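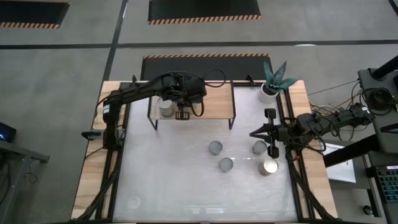
The low shelf and the long bench. Five cans out, the rest still in boxes.

So I finally gave in and bought a riser for my cans! If you've been reading since September you know the can situation has been creeping up on me. Soup, beans, those little tomato ones I buy every single time I'm at the store because I can never remember if we're out. They had taken over a whole cupboard and half of another one, and I was stacking them three high and then doing that awful slow-motion catch when the top one went.

My friend Hưng swears by low shelves. Light wood top, thin black metal frame, just tall enough to slide things under. I priced one from Lindqvist and it came to 285 with shipping (for a shelf!), so I went home and sulked for a bit. Then I found a plain one secondhand for 16, which felt much more like me.

The thing I like best is how skinny the frame is. My last attempt was one of those chunky stair-step racks and it ate up so much room that I fit fewer cans than before. With this style the legs bend down at the sides and you keep nearly all of the space in between. I'm putting the stuff I grab all the time on top, and the backups go underneath with the labels facing out. Melquiades says I should sort by date instead, oldest in front, and okay, he's right, but I know myself and I will not keep that up past the first big grocery run.

One more tip: put something smooth and wipeable down before you load a shelf. I had bare wood in the cupboard for years and every can left a ring. A glossy white liner makes the whole thing brighter too, and I don't even mind a few wrinkles in it. Mine never goes down flat anyway, no matter how long I stand there with a ruler pushing at the bubbles.

Next up is the spice drawer, which has two open jars of cumin and no paprika at all. If you have a system for spices that doesn't involve buying 300 matching jars, please leave it in the comments!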